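**On the Proposed Office of Prior Statements**

The Hernton City Council will vote in October on whether to create an Office of Prior Statements, charged with storing every position its members no longer hold. This institute supports the measure. At present, former convictions are kept in hallways and in the memories of constituents, where they are a hazard to anyone seeking another term.

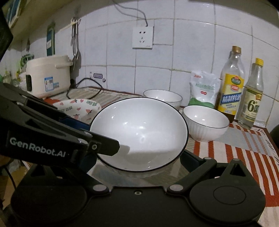

Council President Evaristo Hinojosa has alone produced 324 such positions, among them 14 on the Naltano bypass. He has been for it, against it, and on one occasion in favor of a bypass around it. No public servant should be asked to carry that weight without staff.

Opponents, led by Olga Tapia, argue that members could simply say what they think and continue to think it. The institute has reviewed this proposal and finds it untested. When the neighboring town of Bellia attempted something similar, its council meetings ended after 20 minutes and the parking garage was built.

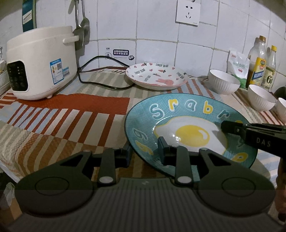 Who would be permitted to read the stored statements? Any resident may apply in writing, and requests will be answered once the member concerned has retired or become a lobbyist.

The office would hold up to 400 statements in its first year. Director-designate Philomena Adjei has already asked for a second building.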